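**FOR RELEASE 23rd October**

# Grudell adds wire shelf and basket line for small kitchens

Grudell, the home storage company, is adding a line of white wire shelves and baskets to its kitchen range. The line is called Lill and is made for people who keep their food containers in a deep cabinet and would like to be able to reach them.

Lill goes on sale today in all 21 Grudell stores and through the company's website. It replaces the Ekorier line of solid-sided bins, which will be sold until stocks run out.

## What is in the line

The Lill line has a freestanding shelf unit, open baskets and flat base panels that sit inside the baskets. All of it is white. The base panels are sold separately, and they lift out for washing.

The shelf unit has two boards with wire grid at the sides and back. It stands on a counter, on a table or inside a cabinet and needs no wall fixing. The baskets have flat bottoms and are meant for lighter items such as lunch boxes, lids, tea towels and dry goods in packets. Small things can slip through a wire grid, so the company suggests using the base panel for anything smaller than a jar lid.

No tools are needed to put the pieces together. The printed instructions fit on one side of one sheet.

## Why wire

Before work on Lill began, Grudell asked 1129 of its customers how they store food containers at home. Of those, 621 said they keep containers and lids in the same cabinet with nothing to divide them. Another 186 said they had bought a new container in the past year while already owning one of the same size that they could not find.

Customers also said they did not want to open a bin to learn what was in it. That was the main complaint about Ekorier, which sold well for bathrooms and hallways and less well for kitchens. The sides of an Ekorier bin are solid, and once two bins are stacked the lower one tends to be forgotten.

With open sides, the contents can be checked from the front or the side. Air also gets to containers that were put away a little damp, although Grudell still recommends drying them first.

## Tried out in June

The line was tried in June at Eltetti, the company's test kitchen. Testers were given an ordinary mixed set of containers, some with lids and some without, and asked to put them away in whatever order made sense to them. They then came back and took out what they would need for packing a lunch.

Two changes came from those sessions. The lower board of the shelf unit was brought closer to the counter, so that a container can be slid on without being lifted far. The front lip of the base panel was also made straighter, which makes it easier to wipe crumbs out with a cloth.

Testers did not agree on whether lids should be stored on the containers or apart from them. Grudell makes no recommendation – both ways work with the line, and the basket holds a row of lids standing on edge if that is what the household prefers.

The white shelf unit and basket on the tabletop, with green-and-clear food containers:

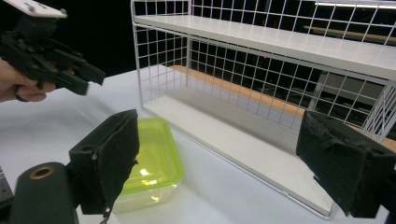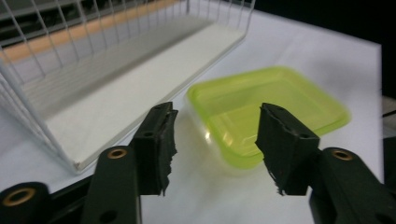 ## Care

Lill pieces can be washed by hand with warm water and dish soap. Abrasive pads should not be used on the wire, as they may scratch the white finish. The base panels can be washed the same way and should be dried before they go back in. The line is for indoor use only.

## Sales and returns

Shelf units, baskets and base panels can be bought one at a time or as a starter set with one of each. Food containers are not included. Unused items can be returned to any Grudell store with the receipt. Online orders can be returned by mail or in person.

Owners of Ekorier bins can keep using them alongside the new line. An Ekorier bin fits on the upper board of the Lill shelf unit – it does not fit on the lower one.

## About Grudell

Grudell designs and sells storage for kitchens, bathrooms and hallways. Its lines are developed at the Eltetti test kitchen and sold in its own stores and online.

**Press contact:** Grudell Press Office. Product samples and measurements for all Lill pieces are available on request.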